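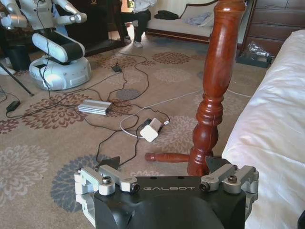

*A turned wooden post with a round rod near the bottom, next to a bed with white bedding.*

## How does wood get so curvy?

Have you ever run your finger down the leg of an old chair and felt it go fat, then thin, then fat again? It's a lovely feeling, and if you have a piece like that at home, go and try it now — I'll wait for you!

Wood shaped this way is called **turned** wood, and the name is a good clue. A woodworker fixes a square stick into a machine called a **lathe** (it rhymes with "bathe"), which spins the stick very fast. Then she holds a sharp tool against it, and the corners come off in long, curly shavings until the stick is round. Press a little deeper and you get a skinny part, called a neck. Go gently and you leave a plump part, which many turners call a bulb. A small ring is a collar. See if you can find all of those on our red-brown post!

My friend Elsa Strömberg has been turning wood for 15 years, and she still sweeps up a mountain of shavings every evening (her rabbits get none of them, though they do ask).

The rod going sideways is a **stretcher**. On chairs and stools, stretchers join the legs together and stop them from wobbling when you wriggle.

Last of all comes varnish, a clear coat that dries hard and shiny and lets you see the streaks in the wood, called the **grain**.

*Written by Araba Kwofie*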